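Every January somebody tells me the household robot is two years out. It has been two years out for 16 years. I keep a spreadsheet.

1/ Chore of the day is unpacking groceries. Fruit, one clear plastic bag, one blue basket. My nephew does it for a cookie, and then eats the fruit.
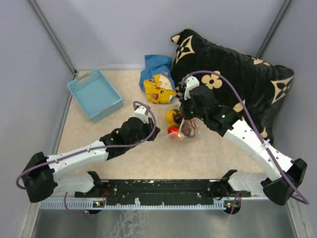
2/ People always ask about folding shirts. Shirts are hard, sure. But have you ever tried to explain a produce bag to a computer? It's see-through, it's crinkly and it changes shape when you breathe near it.

3/ Frauke Steinbach's rule: a chore counts as done when you can leave the room. By that rule my dishwasher passes and my vacuum, Rennie, does not. Rennie ate a phone cord in the hall.

4/ I'd take slow, by the way. Give me 30 minutes per bag of fruit and I'll go read a book. What I can't use is a helper that needs me standing there going "no, the other tomato." 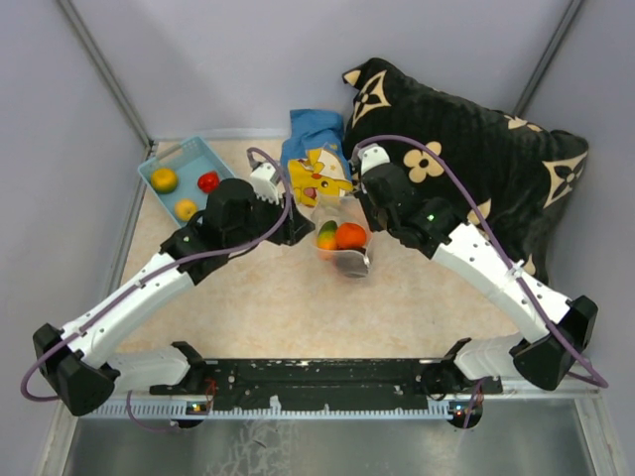
**Keir Pringle**

5/ Yes, the mango is a fair test. No, I don't know what a bruised one costs you in Winusero points, please stop asking.

6/ Current standings on my list of 33 chores: machines have four, and I'm being generous about the toaster.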